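4.2 称量任务上的开箱评测

本节只看 Gruvemlow 双臂套件(下称 G 套件)。Trusel 的对比结果放到 4.3,两家的标定流程差别较大,混在一张表里容易误读。

套件从 Arriaga 的经销商处订购,2022年1月28日到货。整套包括两条臂、安装导轨、夹具、线缆和一份纸质说明书。装配由 Godelieve Goossens 一人完成,用时 36 分钟,没用额外工具。说明书第 10 页的线序图和实物对不上,照图接会导致左右臂编号互换;供应商回信承认,说 11 月的新版会改。新版我们没拿到,以下全部按旧版。

任务设置:黑豆,小杯倒入瓷碗,碗置于厨房电子秤上,另备一个透明容器装豆。选豆子没有特别深的考虑,颗粒小、圆、会滚,洒了好捡。目标重量由操作员口头给出,机械臂倒到操作员喊停为止。秤的读数由人工抄录,不接入控制回路。这一点审稿时可能被问到,先说明:我们评的是硬件和随附的遥操作软件,闭环称重不在范围内。布局见图 3。

共采集 426 条有效轨迹,另有 13 条作废。作废原因大多是杯口碰到碗沿后操作员主动中止,少数是软件掉线,重连以后时间戳不连续,只能丢掉。掉线问题在 Sodville 的测试点也出现过,换线后减少,但没有完全消失。日志里看不出规律。

几点观察,按记录顺序:

(1)夹爪。抓塑料小杯够用。力度档位偏粗,低档打滑,高一档杯壁就有可见变形,中间没有可选值。Teodoro Xolalpa 在指面贴了一层薄胶垫后好很多,但这属于自行改装,评分时不计入。

(2)走线。线缆在臂上方留出很大的弧,关节活动余量足,缺点是腕部转到极限时线会扫到邻近物体。建议厂家附几个理线扣,成本很低。

(3)导轨和夹具。安装快,拆也快。连续运行后需要在复紧一次,否则底座有轻微晃动,末端误差会放大。手册没提。

(4)双臂配合。一侧持杯、一侧靠近碗边做辅助,是操作员自己摸索出来的用法,上手后多数人都这么做。两臂工作区重叠的部分比宣传册上画的窄,碗和杯必须摆得近。摆远了右臂够得到,左臂够不到。

(5)软件。回放功能好用。导出格式只有一种,转换脚本要自己写。界面上的“暂停”和“停止”挨着,误触过好几次,数据就没了。希望改。

售后方面,工单回复比较快,备件要等。舵机坏过一个,换件期间停采,这段时间不计入前面的统计。服务合同里的远程诊断我们试用了一次,对方能读到关节温度和电流,定位问题确实省事;但要求开放内网端口,不少单位恐怕批不下来。

总体上,G 套件适合做这类桌面级、低负载的采集,预算有限的组可以考虑。精细倾倒不推荐直接上,先解决夹爪力度档位的问题再说。倒豆末段的控制主要靠操作员手感,换人后洒落明显增多,4.3 中 Trusel 的同一任务也有类似情况,见下。

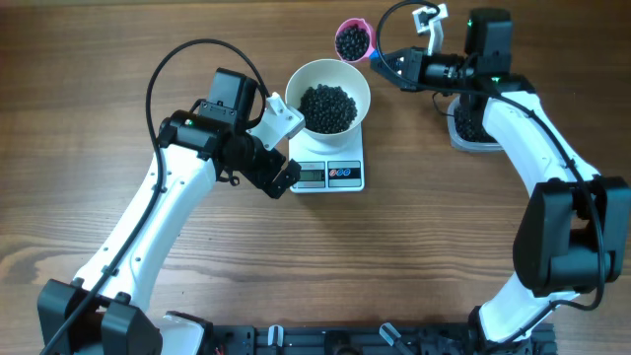
图 3 称量任务的桌面布局:双臂、电子秤、盛黑豆的瓷碗与粉色小杯。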